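About us - Pramton Robotics Club

Who we are, what we do, how to join
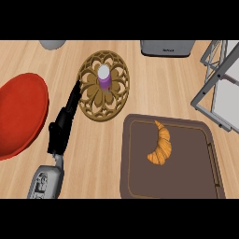
We're the after-school robotics club at Pramton, open to anyone from Year 8 up. Started out as a lunchtime thing with a box of motors and one laptop that had to stay plugged in. Now we've got a proper room (the old textiles room, end of the science corridor, mind the step) and enough people that we run two groups.

No experience needed. Really. Most of our members had never written a line of code before they came.

What we do

The main project this year is table tasks. Arm, gripper, a table with breakfast-type things on it, and the job is to get one object from where it is to where it should be. Sounds easy. Isn't. A person picks up a croissant without thinking about it, a gripper has to be told how wide to open, which way round to come in, how far down to go and when to stop.

Nearly all of it happens in simulation first. We build the table on the computer, put the objects on it, run the arm, see what goes wrong, change something, run it again. You can knock things off a simulated table all evening and there's nothing to sweep up. It also means a whole group can work at the same time instead of queueing for one arm.

Stuff members have worked on so far:

Reaching. Getting the gripper tip next to an object without hitting it. This is where everyone starts and it takes longer than you'd think.

Grasping. Small upright things mostly. They tip over. Round ones roll.

Clutter. Same task but with trays, bowls and other things sat on the table too, so the arm has to find a way past.

Changing the table. Swap the colours, move things about, turn the tray round, and see if the program still copes. Often it doesnt, and then the interesting bit starts.

Scoring. A try counts if the object ends up in the right place and is still standing. We run each program 50 times with the objects shuffled and write down how many it got. The wall chart is out of date, ask one of the Year 11s for the spreadsheet.

The two groups

Starters. 3.30 till 4.45. Block coding to begin with, then Python once you're bored of blocks. You'll have an arm moving on screen by the end of your first session, two at most. Please bring your school login, we lose so much time to forgotten passwords.

Build group. 3.30 till 5.15, a bit later before competitions. For people who've done a term in Starters or can already code a bit. This group looks after the table project and also the team robot. You don't have to be good at maths but you will end up doing some.

You can move between groups whenever, just tell us so the register is right.

Competitions

We enter the Kotcombe Schools Challenge every spring. Teams of up to five, three rounds: a simulation round done from school, a live round on the day, and a short talk to the judges. The talk is worth more marks than people expect so we practise it. Last year we took 2 teams, one came fourth and the other had a cable come loose in the live round and won the prize for best logbook. Very pleased with both.

This year's simulation round is a breakfast table task which is partly why we've got so into croissants.

We also do the Tellier Cup, which is smaller and friendlier and good for Starters. One afternoon, teams mixed up with other schools, pizza after.

Entries for both go in by December. Letters come home before half term. Please, please return them on time.

What it costs

Nothing for members. The school pays for the room and the computers. Everything else is fundraising and a grant from the Steyn Fund, which gave us 800 pounds towards new kit. Most of that went on graphics cards so the simulations don't crawl. We've raised another 500 from the summer fair and cake sales and are keeping it for travel to Kotcombe.

If a trip has a cost we'll say so early on, and there's help available. Have a quiet word at reception, it goes no further.

What you'll need

School login
A notebook (paper, for the logbook)
Headphones if you want them
Snack and a drink, but nothing opened near the computers
Hair tied back when we're using the real kit

What parents ask

Is it all sitting at screens? A fair amount, yes. Build group get more hands-on time, and Starters have a build week each half term.

Is it just for people doing Computing? No. We've had art students designing objects for the tables, and the best logbook keeper we've had was doing History and French.

Can they come just some weeks? Yes for Starters. Build group we'd rather they came regularly as the teams depend on it.

How do they get home? The late bus goes at 5.20 from the front gates. Build group finish in time for it but only just, so bags packed by ten past.

Joining

Come along, any session, and have a go before you sign anything. If you like it there's a form at reception, one side of A4, parent signature at the bottom. Spaces in Starters are usually fine. Build group fills up in Septmber so there may be a short wait.

Old members welcome back to help out, email the school office first so we can sort out a visitor badge.

More photos and last year's logbooks are on the club page, when we get round to putting them up.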